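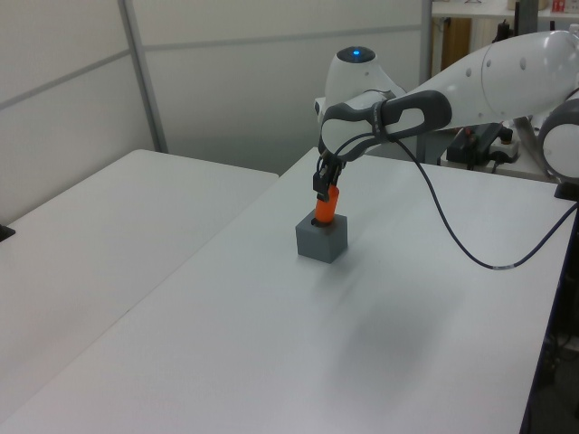

Haner Writers' Circle, Prose Group

The Open Day

by Maribeth Fajardo

Lilibeth Samonte had been told to stand on the left side of the table and talk for seven minutes. She had written it all out on cards and left the cards in the car.

The visitors came in through the loading door because the front hall was full of coats. They were mostly families of people who worked at Baluyot, plus a few buyers with lanyards. A boy in a green sweatshirt got to the table first and put both hands flat on it.

"Hands off, please," said Severin Rüegg from the computer. He said it to everyone, in the same voice, and had been saying it since nine.

Lilibeth pointed to the arm. "We call this one Clisis," she said. "It's going to put the orange peg in the hole in the gray block. The fit is close. If it comes in a little crooked, it has to feel that and straighten up."

"Feel it how?" the boy asked.

"There's a sensor in the wrist. When the peg touches the side of the hole, the arm gets pushed back a little, and it reads the push."

Severin pressed the key. The arm swung out over the table with its cable hanging under it, went down, and stopped. The peg was at the mouth of the hole. It moved a hair to one side, then back, then went in. It took less time than she remembered. Two people clapped and the rest waited to see if there was more.

"Again," the boy said.

They did it again. Lilibeth talked about the parts the plant made, the pump housings and the small valves, and how each one had a pin that somebody pressed in by hand. She said the line did 260 of them on a good shift. She did not say who did them, but her father was in the third row, in his good jacket, and he had done them for 23 years.

Alfredo Barredo had gone over the talk with her the night before. He was head of the group and he had wanted one sentence in it about freeing people for better work. She got to the place where the sentence went and asked if there were any questions.

One of the buyers wanted to know the price. A woman with a stroller wanted to know where the restroom was. Then her father put up his hand, like a man at a town meeting.

"What does it do with a bad one?" he said.

"A bad block?"

"A bad hole. A burr on it. You get a burr, you can force the pin and it'll go, but it leaks later. You have to know to stop."

Lilibeth looked at Severin. Severin looked at the screen.

"It stops if the push gets too high," he said. "Over a certain number."

"What number?"

Severin told him. Her father thought about it for some time. He had his right hand out in front of him, thumb and two fingers together, and he was turning it slightly.

"That's too high," he said. "I'd stop before that."

Nobody in the room seemed to find this strange, except Alfredo, who came forward from the wall and started to thank everyone for coming. Cherry Mae Dizon from the front office was already calling the next group. The families went out toward the coffee.

Her father stayed. He came around to Severin's side of the table and asked if the number could be changed, and Severin said it could, it was only a number. He typed in a lower one. They ran it. The arm touched the block, backed off, and stayed where it was with the peg in the air.

"Now it's too low," her father said. "Go up a little."

Severin went up a little. Cherry Mae put her head in and said there were eight people waiting in the hall, and was this going to be long?

"Let them in," Lilibeth said. She moved down to make room at the table — her father had taken off his jacket and hung it on the back of Severin's chair — and she started over from the beginning, without the cards.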